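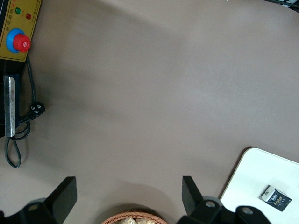
Figure 1. Yellow panel with a green and a red indicator light, beside a grey tabletop.

Red, Green and the Rest of Us: Colour Choices on Signs and Notices in Andovville
Evie Marsden
Design and Communication, final project report
May 27, 2023

1. Background

Red and green are the two colours most often used to mean stop and go, full and empty, closed and open. They are also the two colours that people with the most common kinds of colour vision deficiency find hardest to tell apart. My brother is one of them. He reads traffic lights by position and asks me whether the bananas are ripe.

For this project I looked at printed signs and notices in public places in Andovville and asked how many of them depend on colour alone. I left out traffic lights, which have a fixed order, and anything on a screen.

2. Method

I walked three routes in January: the main street, the Wainwright shopping centre and the Bruvbridge ferry terminal with its car park. I recorded every sign that used colour to carry a meaning. Signs where the colour was only decoration, such as shop names, were not recorded.

Each sign was put into one of three groups:

Colour plus words
Colour plus shape or position
Colour only

I then photographed the signs in the third group and ran the photos through Otus, a program that shows an image as it might look to someone with red-green colour blindness. I did the sorting twice, one week apart. Where the two results differed I went back and looked at the sign again.

3. Results

The three routes gave 241 signs. Most used words as well as colour, and these caused no trouble in the simulation. The colour-only group came to 20 signs, and more than half of those were at the ferry terminal.

The worst was the parking map. Short-stay bays are drawn in green and permit bays in a brownish red, with no letters on the bays themselves. There is a key, but it uses the same two colours. In the simulated version the bays look nearly identical. The fine for parking in the wrong one is printed at the bottom in black, which everyone can read.

The shopping centre did better than I expected. Its floor plan uses blue and orange, and each zone also has a number. The recycling stations were mixed -- the newer ones have a picture on each lid, while the older ones have a coloured sticker and nothing else.

4. Problems with the method

A simulation is only an estimate of what another person sees. I showed my brother the sorted photos, and he could read two of the signs that I had marked as failing. Both had a strong difference in brightness between the colours. I should have measured brightness contrast from the start.

I also visited only in daylight. The terminal has yellowish lamps in the car park and the map would probably be harder to read under them.

5. Recommendations

Add the letters S and P to the bays on the terminal parking map.
Replace the stickers on the older recycling lids with the picture version.
Check new signs in greyscale before printing. This costs nothing and takes a minute.

I have sent the first two points to the council and the terminal office. The terminal office replied that the map is due to be reprinted and asked for a copy of my photos.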